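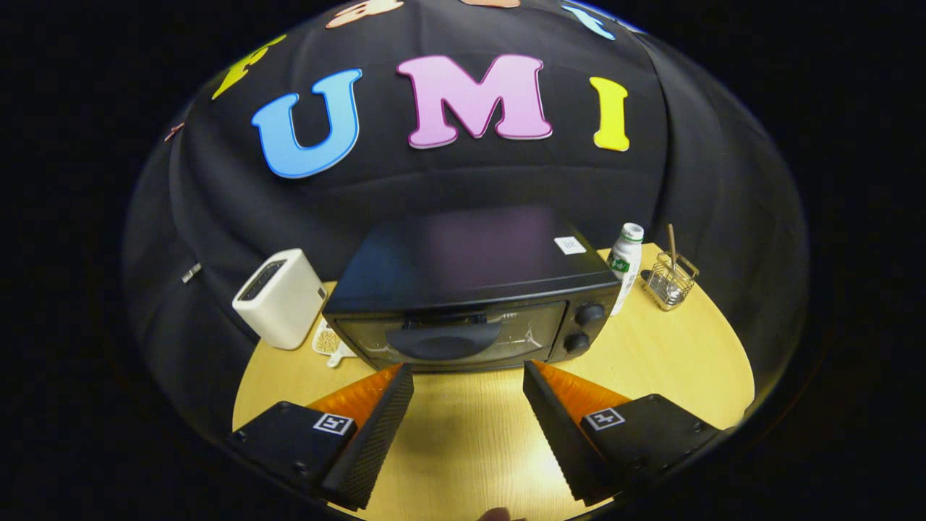
Issue 70, page 8

Wanted: doubters who own a toaster oven

Small ovens are sold as doing everything a big one does. Rurnden would like to hear from people who aren't convinced. We need 20 households in Darnby to cook ordinary suppers in a black tabletop model with two knobs and a glass door, and write down what came out pale, burnt or fine. Two evenings a week until March. No recipes supplied, no praise wanted. We pay £100 at the end, diary in hand. Apply by 01/08/2022.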